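Setting Up a Storage Yard in Kurkow

A settlement in Kurkow cannot hold more than 143 units of timber until its first storage yard is complete. Players are advised to build the yard before upgrading the Great Hall, as any timber gathered over the limit is lost at the end of the turn.

1. Open the Build menu and select Stores.
2. Choose a level tile within 32 paces of the river gate.
3. Assign at least two carters. Carters idle at the Tiltcombe market may be reassigned without penalty.
4. Confirm the order and allow one full turn for construction.

Console players may complete each of these steps from the quick wheel. The keyboard shortcuts are listed in the settings menu under Controls.

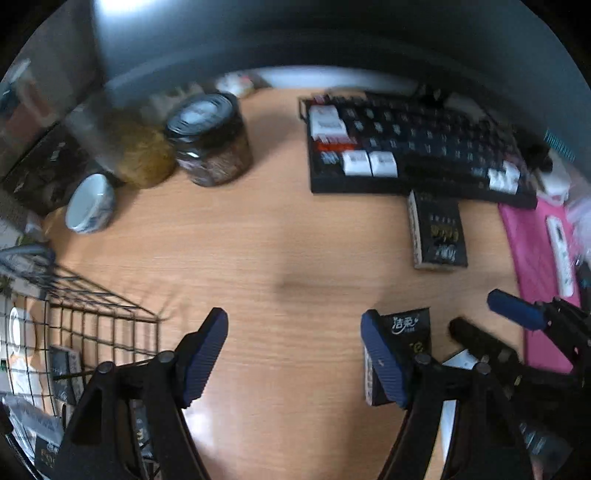 White remote control on a pink mat, at the right of the desk.

Once the yard is in place, open its panel and set the reserve to 70 per cent. The reserve prevents the Paiva traders from buying timber needed for repairs. It may be changed at any time, although a new value takes effect only on the following turn.

A second yard costs 1,651 coins and requires the Sterkska road. Settlements founded before the September update must rebuild the river gate first.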